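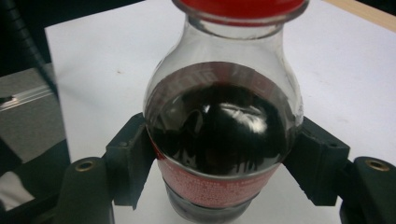
Step 1: Sort the bottles before anything goes in the cupboard

Separate glass from plastic and cans, then separate full bottles from opened ones. Glass with a screw cap and a contoured body stores differently from straight-sided glass. The wide shoulder means two bottles touch at one narrow band while the necks stand well apart, so a row takes more shelf depth than the bases suggest.

Set opened bottles aside for the refrigerator. Check the fill level against the shoulder. A bottle filled to the shoulder or above goes upright only.

Step 2: Check the cap and the lip

Turn each cap clockwise by hand until it stops. Do not use a wrench or a rubber grip; overtightening strips the thread on thin metal caps and splits the skirt on plastic ones. Run a fingertip around the ring of glass under the cap. Discard any bottle with a chip at the lip, including a chip that sits outside the thread.

Dried syrup under the cap feels gritty when turned. Wipe the neck with a cloth wrung out in warm water and dry it before shelving. Sticky necks attract ants, and the residue softens paper shelf liner.

Step 3: Prepare the shelf

Measure the clear height between shelves with the liner in place. Allow one inch above the tallest cap. Our pantry cupboard came with the house, which was built in 1946, and its fixed shelves are spaced 11 inches apart. Most single-serve bottles clear that easily. Large sharing bottles may not, and those go on the floor of the cupboard.

The liner should be closed-cell foam or ribbed rubber. We use the Grirlow ribbed mat cut to size with a utility knife. Felt is unsuitable; it holds spills.

Step 4: Load from the back

1. Hold the bottle around the lower body, below the shoulder. Do not lift by the cap.
2. Place the first bottle in the rear left corner, label facing out.
3. Continue along the back row, leaving a finger's width between shoulders.
4. Start the next row only when the back row is full.
5. Keep the same drink in a single front-to-back file.

Many contoured bottles carry embossed lettering at the shoulder and a printed label lower down. Face the label forward. Embossing is hard to read over a dark drink such as cola, particularly under a ceiling light.

Step 5: Fit dividers

Dividers are optional on a shelf that nobody reaches over. On a door rack or a pull-out they are required. The Zurholm wire divider clips to the shelf lip and needs no screws. The Dratix version is stiffer but has to be fixed at both ends, and the screws supplied are too long for a thin shelf. Substitute shorter ones.

Step 6: Rotate the stock

New bottles go in at the back of the file. Noémi Medve, who revised these steps in May, marks the month of purchase on a strip of masking tape across the shelf edge, one strip per file. Replace the strip when the file is refilled.

Keep the cupboard door closed during the day if it faces a window. Do not store glass bottles above an oven or against the side of a dishwasher.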